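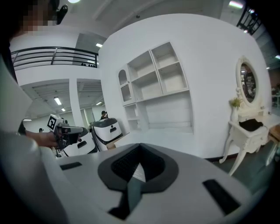

Balton open day, quick thread before my train. Erarar have the ground floor, mezzanine above, free coffee by the door. Badge says visitor 261 so not exactly quiet.

Fenna Van Rooij doing the welcome. Short. Fire exits, then straight to demos. Bless her.

They record people doing chores with hand-held grippers, then train the robots on it. 3227 recordings so far, she says. Target for March was 600?? Someone's been busy.

Kai-wen Lai on the grippers now. Talks fast, I type slow. Main tip: move like you're carrying soup. Most first timers wave them about and the tracking gets lost.

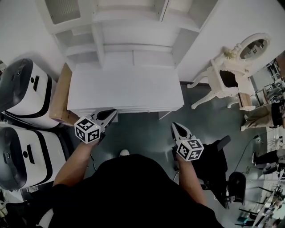 Tracking is the bit I came for. Kai-wen says the camera needs a decent look at the pattern, so keep your wrists turned out. One gripper in each hand, white cube on both with the black blocky markers, little green dot on each. Desk straight ahead, oval mirror off to the right. I asked about mirrors, do they confuse it? "Sometimes. Good." Apparently they want awkward rooms.

Had a go myself. Much harder than it looks, your fingers want to do the job and theres nothing for them to do. Dropped a sponge twice. Hanane Gaber very patient with me.

Q from the back about privacy. Adelino Marinho took it, faces get blurred before anything's stored. Wanted more detail tbh, he's sending me the policy.

Also asked what it costs. No number. "Depends." Hmm.

Missed the Jetel talk completley, was queuing for a sandwich. If anyone has notes pls send.

Next one's at Fleury, more than 1000 on the waiting list so get your name down. Shih-chieh Yang is running it, form's on their site.

Right, platform's changed, running. Proper write up tomorrow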